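Most student robotics clubs score a pick-and-place task by how many items end up in the basket. I think that number hides more than it shows, and the Gatholm club should stop ranking teams by it.

A paper cup is a poor rigid body. Close the fingers until the grip feels safe and the wall folds. Close them less and the cup turns about the contact line.

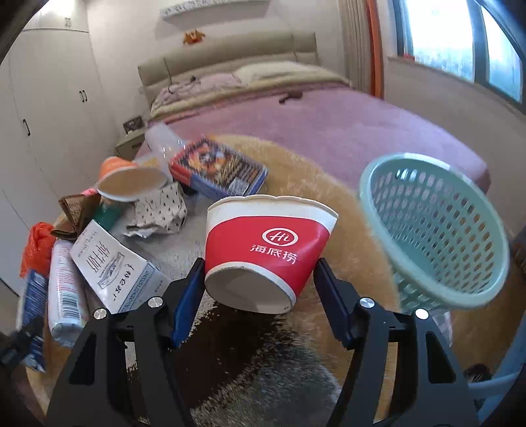

Under the Strebel rules both cases earn the same point if the cup lands. Last term the top team logged 86 of 100 placements, and its notes contain no record of deformed items.

Cartons have a different problem. A long carton in a heap is usually touching three other things, so the choice of what to lift first matters more than finger force. The score sheet has no column for order.

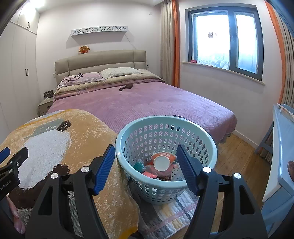
Tradside, the smaller league, asks teams to write down every failed grasp with a cause. One entry had 69 placements and 23 annotated failures. I learned more from those 23 lines than from the winning video.

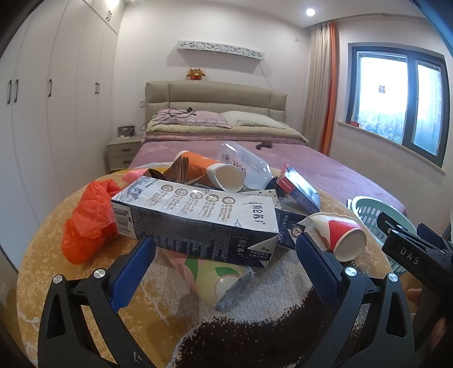

The usual objection is that annotation takes time away from building. It does, by some hours a month. A club that can't spare them should run fewer trials.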